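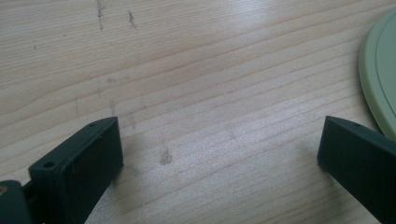 4. Seating and length of stay

4.1 Setting

The study was carried out in the reading rooms of two public libraries, Gultbridge and Grevside. Both are branch libraries in market towns, and both lend books and newspapers under the same rules. They differ in how their seats are laid out. Gultbridge keeps its original plan, with long shared tables down the middle of the room and armchairs by the windows. Grevside was refitted in the June before the study began and now has smaller tables set at right angles to the shelves, so that most readers sit with a bookcase behind them.

We recorded 542 visits over seven weeks. A visit was counted from the time a reader sat down to the time they left the room with their belongings. Short trips to the shelves, the desk or the toilets were treated as part of the same visit. Readers who stood to look at a newspaper and then left were not included.
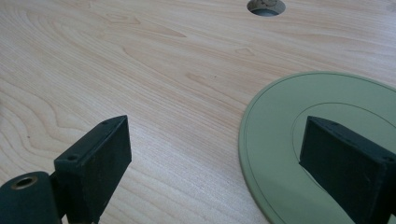

12 min read

4.2 Choice of seat

At both libraries the first readers of the day took seats at the edges of the room. This agrees with earlier work on waiting areas and canteens, where people also tend to choose a wall or a corner when one is free. The pattern was stronger at Gultbridge. Readers who came in later in the morning sat at the ends of the long tables, and the middle seats filled only when the ends had gone. Several people left the room at this stage without sitting down, even though there were places to be had in the middle.

The pattern at Grevside was less clear. Readers spread themselves over the tables one to a table, and the second reader to join a table nearly always sat on the diagonal from the first. Pairs who came in together sat side by side more often than face to face. We did not ask them why, but staff had noticed the same thing and put it down to people sharing a screen or a sheet of notes.

Regular readers were a separate matter. Both branches have people who come on most days and who go to the same seat each time. When that seat was taken they usually sat as close to it as they could, and some moved back when it came free. These moves were logged as a single visit, which makes the number of seat changes in our tables lower than it would be under the Baláž method, where each seat is logged on its own. 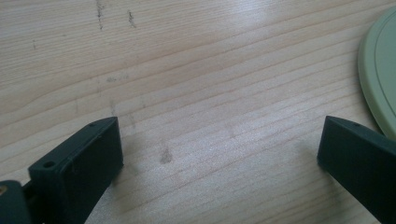 Vol. 7, p. 300

4.3 Length of stay

Visits to Grevside lasted longer on the whole. Part of the gap comes from the mix of readers. Grevside is close to a sixth-form college and draws students who stay for most of an afternoon, while Gultbridge has more newspaper readers, whose visits are short at any library. When students and newspaper readers were left out, the gap narrowed but did not close.

Light and heating may also play a part. The window seats at Gultbridge are pleasant in the morning and too bright by early afternoon, and readers there tended to pack up at the point when the sun reached their page. Grevside has its windows on the north side. We had no means of separating this from the effect of the layout, and a fair test would need the same room studied before and after a refit.

Observers used the Judier recording sheet throughout, with an added column for the type of table. The column was left blank on some sheets from the first week, and those visits are left out of the comparison by table type in Section 5.
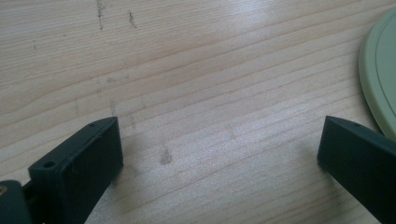
Figure 4. Tabletop in pale wood, with long, gently wavy grain lines.

4.4 Noise

Neither branch has a rule of silence. Talking was logged only when it could be heard from the observer's seat, so quiet talk at the far end of the room will have been missed. Most of what was logged came from the issue desk. Readers at the tables nearest the desk did not leave sooner than the others, but they were more likely to wear headphones.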